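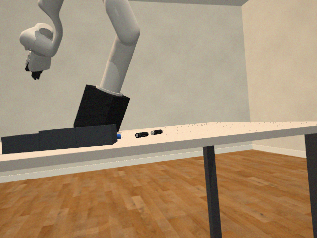
Rendered view: white robot arm, long white table.

Progress report, Compressed Air Leak and Dryer Project
To: Stakeo, grants desk
From: Ward Verschueren
4 Sep 2026

Short version first. Leak survey done at Farnley and Dai. Repairs done at Farnley, half done at Dai. Dryer swap at Farnley slipped and I need a decision on money, see further down. Prurlow not started, access problem, also further down. Otherwise on plan.

Sorry this is late. Spent most of the report week under a bench at Dai with a spray bottle.

Where we are against the plan

Leak survey, Farnley -- complete
Leak survey, Dai -- complete
Leak repair, Farnley -- complete, recheck still to do
Leak repair, Dai -- under way
Dryer replacement, Farnley -- delayed
Survey and logging, Prurlow -- not started
Staff walk-throughs -- first one held, at Farnley

Farnley

Tagged 26 leaks. Nearly all of them small stuff: quick couplers, hose barbs, a couple of filter bowls with tired o-rings. The big one was a condensate drain on the receiver that had stuck open. It had been blowing straight into a floor drain, so the noise got lost under the compressor. Once that was fixed the machine started unloading between jobs, and the crew noticed before I told them.

Everything tagged has been fixed or valved off. The valved-off section is the old drop line at the back wall, feeds a grinder that isn't there anymore. I'd like to cut it out altogether but the shop wants to hold on to it in case they move the sanding station. Fine by me as long as the valve stays shut. Put a tag on the handle.

Pressure setpoint has not been touched yet. I know the proposal said we'd bring it down right after repairs. Didn't want to do it before the recheck, because if the far end of the loop starves we won't know whether it's the setpoint or something we missed. Recheck first, then bring it down a little at a time, with the crew told each time.

Logger is on the main header and recording. The first stretch of data is no good, the clock was wrong and the readings don't line up with the shift sheet. Fixed now. I've kept the bad file but it won't be used in anything you see.

Dai

Harder site. The pipe run is older, threaded steel, and someone has patched it with whatever was on the truck that day. Soap test was no use above head height so we used the ultrasonic gun. Works well when the fans are off. With the fans on you hear leaks everywhere, including inside the fans.

Repairs are half done. What's left is mostly up at ceiling level and needs the lift, and the lift is shared with the other side of the building. We get it when we get it. I've asked for a fixed slot in September and have been told yes, nothing in writing.

Also found water in the lines. Quite a lot of it. The low points have no drip legs and the branch takeoffs come off the bottom of the header, so every tool on the floor has been drinking condensate. Not in our scope, strictly, but no point fixing leaks and leaving that. Proposal: re-plumb the takeoffs to come off the top wherever we already have the section open for repair. Labor only, no change to the budget. Unless I hear otherwise I will go ahead on that basis. 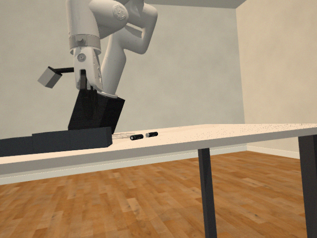

Dryer replacement and the money question

Old refrigerated dryer at Farnley is undersized and was running without a working drain when we got there. Plan was to swap it this period. Supplier then told us the model we had quoted is on hold, no ship date. Two options:

Wait. Price holds. Air stays wet until it turns up, whenever that is. Shop keeps dumping the filter bowls by hand, which they do when they remember.

Take the next size up, which is in stock. Costs $3000 more than the line in the approved budget. Fits the same footprint, needs a bigger breaker, and the electrician says there's room in the panel.

My reccomendation is to take the next size up. The extra capacity is not wasted: in hot weather the small one would have been right at its limit anyway. I can cover part of the difference from the fittings line, which is underspent because so many of the repairs turned out to be o-rings and tape. I can't cover all of it from there. Please confirm whether Stakeo can agree to moving funds between lines or if that needs a formal change request. If a form is needed send me the form and I'll do it the same day.

One thing to flag. If we put in the bigger dryer before the setpoint change, the before-and-after comparison gets muddier, two changes at once. I'd rather do setpoint, let it log, then dryer. Adds some time but the numbers will mean something.

Prurlow

Not started. The shop is willing, the landlord is slow. The compressor sits in a shared plant room and the building won't let us clamp a logger on the feed without their own electrician present. They haven't named a date. I've written twice, called once, left a message with the front desk.

In the meantime the shop has filled in the intake sheet, so we know what's on the floor: blow guns, tire inflators, impact tools, one small blast cabinet. The blast cabinet will be most of the demand when it's on. Worth logging it separately if we get in. If there's still no access by the next report I'd suggest we talk about whether to swap Prurlow for another shop. Don't want to do that yet.

Staff walk-throughs

Held the first one at Farnley, before the shift started. Good turnout, bad coffee. Kept it practical: how to find a leak by ear, how to tag it, who to give the tag to, why a blow gun left lying on a bench with a taped trigger is costing them. The tagging is the part that stuck. There were fresh tags on the board when I went back, in handwriting I didn't recognize.

Things I'd change: shorter, and do it at the receiver instead of in the break room. People want to see the drain, not hear about it. Also the handout was too long. Cut it down to one side for Dai.
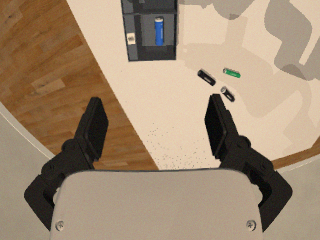
Gripper with its fingers spread, over the tabletop.

Problems and risks

Lift access at Dai. See above. If the slot falls through, the ceiling repairs slide into the next period. Renting a lift is possible but eats the contingency.

Dryer lead time. See above. Need an answer from you.

Landlord at Prurlow. Not in my control.

Logger battery. The one at Farnley is showing low already, sooner than the maker's sheet says. Spare is in my truck. Will check it on every visit and write down the level.

Crew turnover. The person at Dai who had been walking round with us and knew where all the shutoffs are has left. Nothing was written down. We've started labelling valves as we find them, and I'm drawing up a plain line sketch of the loop. Not in the deliverables but will include it in the final file for all the shops, costs nothing.

Spending

On the survey line we are where we should be. Fittings underspent, for the reason given. Travel is running a bit over, extra trips to Dai chasing the lift. Dryer line not touched. Contingency not touched. Full ledger with reciepts goes to your finance contact separately, same layout as last time.

Next period

Recheck at Farnley, then start bringing the setpoint down
Finish Dai repairs, including top takeoffs where the pipe is open
Walk-through at Dai, at the receiver, short
Order the dryer as soon as you say which one
Keep after the landlord at Prurlow
Line sketches for Farnley and Dai
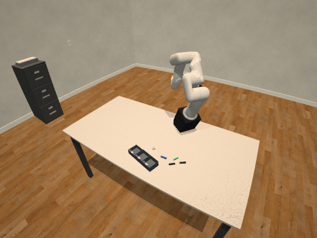 Fadwa El Idrissi, going over the draft, wanted to know why the recheck at Farnley hadn't been done in the same visit as the last repairs, and whether a few weeks of normal running first would give a truer result. Yes on the second point, and that's the reason for the first. Couplers that pass right after you tighten them can be hissing again once people have been yanking on them. She also asked for the leak tags to be kept and not thrown out after the fix, so the recheck can go tag by tag. Farnley's are in a coffee can by the compressor. Dai's were going in the trash, I've put a stop to that, but the earliest ones are gone and we will have to work from my notebook for those.

She'd like the dryer answer before anything else gets moved around in the schedule. So would I. Phone is fine if that's quicker than writing.

Ward Verschueren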